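Ticket 118 – Glue guns, craft room
Status: Open
Product: Caretti mini and full-size
Opened: Friday, 10:40 am

Problem: Small guns trip the power strip when more than two are plugged in. One large gun drips at the nozzle and leaves strings on everything.

Tried so far:
Moved the small guns to a separate outlet. No more trips with two, not tested with three.
Swapped the Flistix sticks for Stojanovska sticks in the large gun. Still drips after 10 minutes on the stand.
Checked cords for nicks. None found.
Bundled the cords again before sorting – they were tangled at the plug end.

Next: Sort the guns into the blue bin and retest one at a time. Replacement strip ordered from Plilness, part 83. Large guns stay on the table until they have a stick size label. Leave the glue sticks in, pulling them out backward jams the feed.

Six guns in this batch.
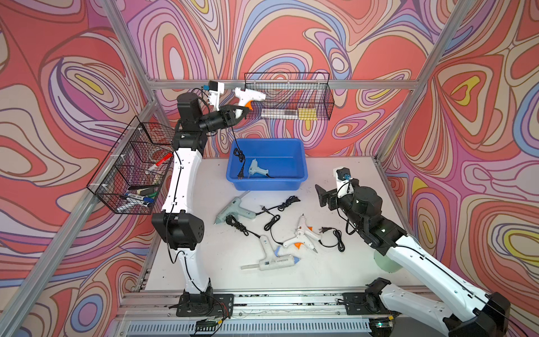
Lumturie Angelovski: Try the drippy one with a fresh stick and don't squeeze the trigger while it heats. Mine did the same until I cleaned the nozzle. Please keep the ticket open until the new strip is in.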